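Unit 4 handout: Pick and place in simulation

This handout covers the second block of lab work. You should already have the simulator installed on your lab machine and have finished the joint limits exercise. If you haven't, do that first, as the marks carry over.

What you are building

Each pair writes a controller that moves a simulated arm to an object, closes the gripper on it and puts it down at a target position. The scenes come from the Ellden set, which has household rooms with small objects scattered on the furniture. You'll be given one bathroom scene to practise on. The marking scenes use the same arm but a different layout, so don't hard-code positions.

Run the practice scene with seed 653. Everyone uses the same seed so that we can compare results in the tutorial.

Order of work

Start by getting the arm to a safe height over the object and stop there. Most collisions in last year's class came from pairs who planned the reach and the grasp as one move. Split it into two: approach from above, pause, then come straight down.

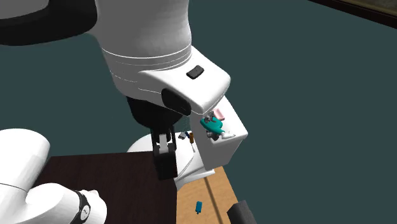 The pause also gives you somewhere to check your numbers. Print the gripper position and the object position to the log and compare them before you go any further. If they disagree by more than 13 mm, your frame transform is probably wrong – go back to the week three notes and check the order of the rotations.

Objects sitting close together are harder. The planner in Trakix treats each object as a box, and two boxes that overlap will be read as one obstacle. You can shrink the boxes in the settings file, but record the change in your report.

Marking

The unit is worth 100 marks. Your controller is run on the marking scenes and scored automatically, and the written report is marked by hand. The best controller last year scored 79, so a few failed grasps won't sink you. Explain the failures in the report.

Reports are due at the end of August. Submit one file per pair through the Grurkero portal.

Sadeghi Robotics Teaching Lab | Contact the unit office through the course page | Back to top

Comments

Can we change the gripper closing speed, or is that fixed for marking?

Reply from teaching staff: You can change it. Keep it in the settings file with the rest.

Seed 653 gives my partner and me different logs. We had different simulator versions – updating fixed it.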